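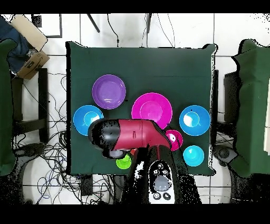

3.2 Clearing the table

Families in Nambridge were asked how they put dishes away after a meal. Most stacked by size and left colour out of it.

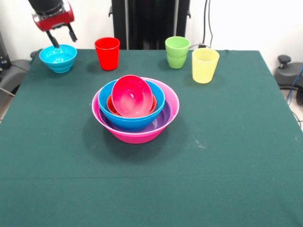
Page last changed: September 23, 2020

Figure 5. Nested bowls on a green cloth, the pink one outermost. A small cyan bowl stands apart at the far left corner.

Khumalo and Steyn found the same habit in Brestden – large bowls first, then whatever fits inside. Tipped bowls, like the top one in Figure 5, were counted as stacked.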